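Desktop computer disassembly

Desktop computer disassembly is the removal of the replaceable parts of a desktop computer from its case, for repair, upgrade, reuse or recycling. It usually covers the memory modules, processor, storage drives, expansion cards and power supply, and may end with the removal of the motherboard itself. Assembly follows largely the same steps in reverse.
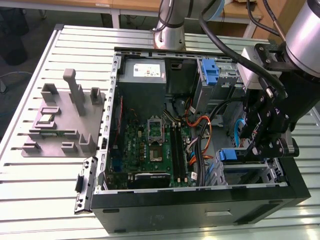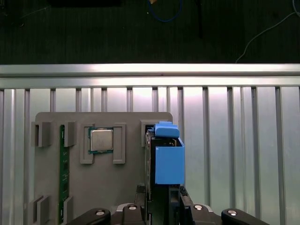
Tower case opened on its side, with a processor and memory module set in a parts fixture (first); hard drive in a blue caddy beside a fixture plate (second).

Position of the case

A tower case is normally laid on its side with the removable panel facing up. In this position the motherboard is horizontal and small parts can be lowered onto it or lifted from it vertically. Large cards and coolers also put less sideways load on their connectors than they do when the tower stands upright. Before the panel is opened, the computer is shut down, the supply cord is unplugged and the power button is held in for a few seconds to drain the remaining charge.

The internal parts of the power supply unit can hold a dangerous voltage after it is unplugged. The unit is removed whole and its housing is kept closed.

Fasteners and latches

Older cases are held together mainly by screws. Machines sold to offices and schools often use latches in place of some of them, so that drives, cards and panels can be released by hand. Parts meant to be handled by the user are commonly given a contrasting color, often blue or green, although the meaning of the color differs from one maker to another.

Drive caddies

A caddy, also called a drive tray or carrier, is a holder fitted around a hard drive so that it can slide into a bay. Plastic caddies generally flex enough to be snapped over the drive, with short pins entering the screw holes in its sides. Squeezing or lifting a tab releases the caddy from the bay. The data and power cables are unplugged first. SATA data plugs may have a metal clip, which must be pressed before the plug is pulled.

A 3.5-inch caddy does not hold a 2.5-inch drive without an adapter. Caddies of similar appearance are often not interchangeable between cases — the spacing of the rails and the position of the latch both vary.

Memory

Memory modules stand in slots with a latch at one or both ends. Opening the latches raises the module slightly, after which it is lifted by its short edges. A notch in the contact edge allows insertion in one direction only. On boards with more than one channel, the slot each module came from is recorded before removal.

Processor

The processor is removed after the cooler. In a land grid array socket, a lever releases a metal frame that presses the processor against spring contacts in the socket. The processor is then lifted straight up. The contacts bend easily and are difficult to straighten, and an empty socket is normally protected by a cover. Old thermal compound is cleaned from the metal lid, and a fresh layer is applied before the cooler is refitted.

Parts fixtures

A parts fixture is a plate or block with shaped recesses or holders for individual components. It keeps parts in a known position and orientation while the case is open, and supports them clear of the table. Fixtures are used in repair training, refurbishing and assembly work. They may be machined from plastic or metal, molded, or made by 3D printing, which suits small numbers and frequent changes of layout.

The Darnholm pattern, named after the workshop where it was first used, places long parts along one side of the plate and small parts nearest the case. The later Nelik pattern adds a raised holder for drives. One Nelik plate measures 440 mm on its longer side and carries holders for a processor, memory and one drive. Neither pattern is a formal standard.

Printed holders wear at the points where parts are inserted. In a trial at the Gavalas repair school, one set of memory holders remained usable for over 73 insertions before the grip became too loose. Holders for bare circuit boards are commonly lined or printed in static-dissipative material.

See also

Computer case
Drive bay
Electrostatic discharge
Land grid array
Thermal compound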